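Re: [closet-list] Hangers in a basket, yes or no?

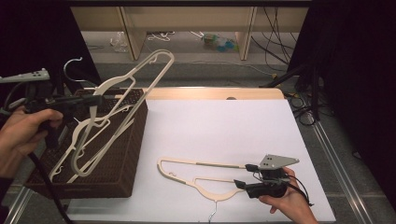
Leire Garrido

29 August 2021

Telmo Ibarra wrote:

> I've moved all my spare hangers off the closet rod and into
> a basket on the shelf. It took me one evening in May and I
> haven't looked back. You reach in, you take one, done.
> They stop sliding around and the rod is free for clothes.
> I'd say everyone on this list should try it. Rosalía is
> already sold.

Telmo, I'm glad it works for you, but I don't buy "you reach in, you take one." Look at the brown basket at the top of this message. Three white hangers in it and they're already crossed over each other, loops through bars. The tall one sticks up well past the rim, so forget about sliding that basket onto a shelf with any kind of normal gap above it. Now picture 40 of them.

My other complaint is mixing types. A narrow open loop doesn't sit flat against a hanger with regular arms, and the metal hooks grab whatever is next to them. Those little notches at the shoulders are great for straps and awful in a pile. They catch on everything, and a woven basket gives them one more thing to catch on.

I also wonder what the rod is being saved for. In my place the spares take up a hand's width at the far left end, all facing the same way, and I can pull one off without looking. I tried a bin for 2 weeks when we lived over on Campos and ended up tipping the whole thing onto the bed every laundry day.

If somebody has to use a basket, I'd want it long enough for the hangers to lie down, with one kind per basket and all the hooks at the same end. Iñaki suggested standing them up in a magazine file, which sounds better to me, though he hasn't said how many fit before it tips.

Rosalía, are you really sold, or were you being polite? How many do you keep in yours, and are they all the same kind?

Leire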